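1/ J'ai passé février à essayer de comprendre ce que veut dire « compostable » sur les emballages qu'on me vend. Fil un peu long, pas très joyeux, je préviens.

2/ Point de départ : les capsules de café Filow. Sur la boîte, une feuille verte, le mot « compostable » en gros, et au dos, en gris sur beige, « en installation industrielle ». Il faut déjà de bons yeux pour arriver jusque-là.

3/ Bon. Je cherche donc une installation industrielle. Le site de Filow renvoie vers une carte. La carte renvoie vers ma collectivité. Ma collectivité répond que les capsules, même compostables, sont refusées dans le bac à biodéchets et vont aux ordures ménagères. Fin du voyage de la petite feuille verte.

4/ J'ai quand même écrit au service client. Réponse au bout de 3 semaines : « nos capsules sont conçues pour se composter dans les filières adaptées ». Je n'en doute pas. Je demandais où elles étaient, ces filières.

5/ Deuxième cas, les sachets de thé Parry. « Voile d'origine végétale. » Très bien, mais d'origine végétale ne veut pas dire que ça se décompose au fond du jardin. On fabrique des plastiques à partir de maïs qui restent très longtemps intacts dans un tas un peu froid. L'origine et la fin de vie, ce sont deux questions séparées, et l'étiquette compte un peu sur le fait qu'on les confonde.

6/ J'ai mis des sachets Parry dans mon composteur à l'automne, pliés dans un filet pour les retrouver. Ressortis en février : le thé avait disparu, les voiles étaient là. Un peu bruns. On aurait pu y remettre du thé.

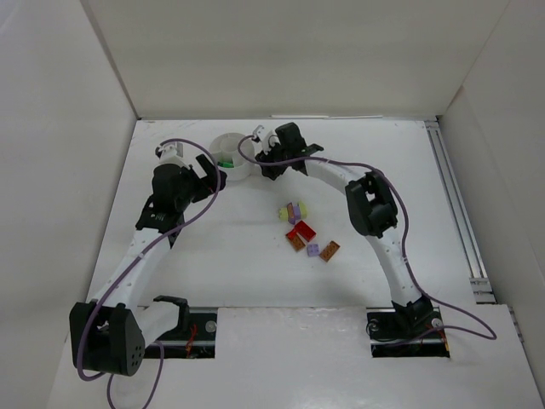
7/ On va me dire que mon tas ne chauffe pas assez. C'est vrai, un composteur de jardin chauffe rarement beaucoup, surtout l'hiver, surtout le mien. Mais alors c'est à peu près le composteur de tout le monde, et il faudrait l'écrire sur la boîte.

8/ Troisième cas, et là je m'énerve un peu : les sacs Drakach, vendus spécialement pour le seau de cuisine. 86 centimes le sac si on prend le petit rouleau. J'ai fait le calcul sur mon ticket en rentrant, j'aurais préféré le faire devant le rayon.

9/ Le sac, lui, se dégrade. Il se dégrade même très bien, dans le seau, avant que je l'aie descendu. Deux jours de marc de café et d'épluchures de melon et le fond lâche dans l'escalier. Je mets du papier journal maintenant. Ça marche aussi bien et ça ne me coûte rien.

10/ J'ai cherché les essais derrière tout ça. Drakach met en ligne un rapport de 51 pages, ce qui est plus que les autres, je le reconnais. Les essais sont faits en laboratoire, à température constante et humidité contrôlée, sur des morceaux découpés. Je n'ai trouvé nulle part un sac entier, plein, noué, dans un vrai bac.

11/ Je ne dis pas que l'essai est faux. Il répond à la question « est-ce que cette matière peut se décomposer dans de bonnes conditions ? ». Moi, j'achète le rouleau pour savoir ce qui va lui arriver chez moi, et là-dessus le rapport est muet.

12/ Le pompon, c'est Flellis et son application. On scanne le code-barres, elle donne une note verte, orange ou rouge. J'ai scanné les capsules Filow : vert. J'ai changé de commune dans les réglages : vert. J'ai mis une commune qui n'a aucune collecte de biodéchets : vert.

13/ Dans les mentions légales (oui, je lis les mentions légales, chacun ses soirées), on apprend que la note repose sur « les informations transmises par les marques ». La base compte 1 061 produits. Je serais curieux de savoir combien sont rouges. En une soirée de scans dans mes placards, je n'en ai pas trouvé.

14/ On m'a déjà répondu sous un autre fil que je décourageais les gens de bien faire. Je composte depuis des années, j'ai les ongles noirs la moitié du temps – je ne vois pas ce que le compost gagne à ce qu'on y jette des voiles de thé.

15/ Ce que je fais maintenant, pour ceux qui demandent : thé en vrac, cafetière italienne, papier journal au fond du seau. Les épluchures d'agrumes aussi, coupées petit, elles partent très bien malgré ce qu'on raconte. Les coquilles d'œuf, écrasées, sinon on les retrouve au printemps.

16/ J'ai renvoyé un message à Filow avec la réponse de ma collectivité en pièce jointe. Si quelqu'un habite une commune qui accepte vraiment ces capsules, dites-moi laquelle, avec le lien vers la consigne de tri si possible. Je mettrai la réponse à la suite.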